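Workshop notebook, Cimivwood store room
May, entry 14
Entered by Zinhle Venter; read by Lindiwe Mahlangu

Purpose. To bring the soft toys and small household goods into order before the shelves are relabelled. The work continues from entry 13, in which the cupboard under the window was cleared.

Work began at 9.20. The toys had previously been kept in two cardboard cartons, both of which had split along the base and have been put out for recycling. It was agreed that the folding bins from Drodeck should be used in their place. The side panels must be pushed fully upright until they click. One bin was filled on the first attempt with a panel only half engaged, and it had to be emptied and set up again.

Shelf depth was measured at 670 mm and the clear height between the second and third shelves at 300 mm. A bin heaped above its rim will not pass under the third shelf. Heaped bins are therefore to remain at bench height until they have been sorted.

Sorting rule, as agreed with L.M.:
Plush toys stay together, whatever their size. Clothing on a toy is left on.
Tissues, tins and small boxes go to the household shelf.
Loose lids are kept for 14 days in the tray by the door and then discarded if no container has been found for them.
Gift boxes are not to be placed in the bins, as the corners mark easily.

The rule has not yet been applied to the blue bin. Household items are still mixed in with the toys there, including a pink packet of tissues and a dark green can. The can should be taken out first.

Labels: 50 were ordered from Irnico. The adhesive does not hold on a ribbed panel, and tie-on tags should be tried. L.M. has asked that the wording be kept to one line.

Outstanding. Ms Brynjólfsdóttir to confirm whether the third shelf may be raised by one notch. Z.V. to write up the tag trial in the next entry.

Stopped at 11.45.

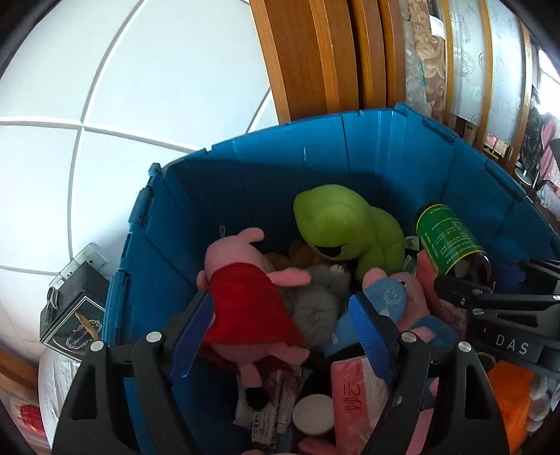

Blue folding bin, plush toys and household items together.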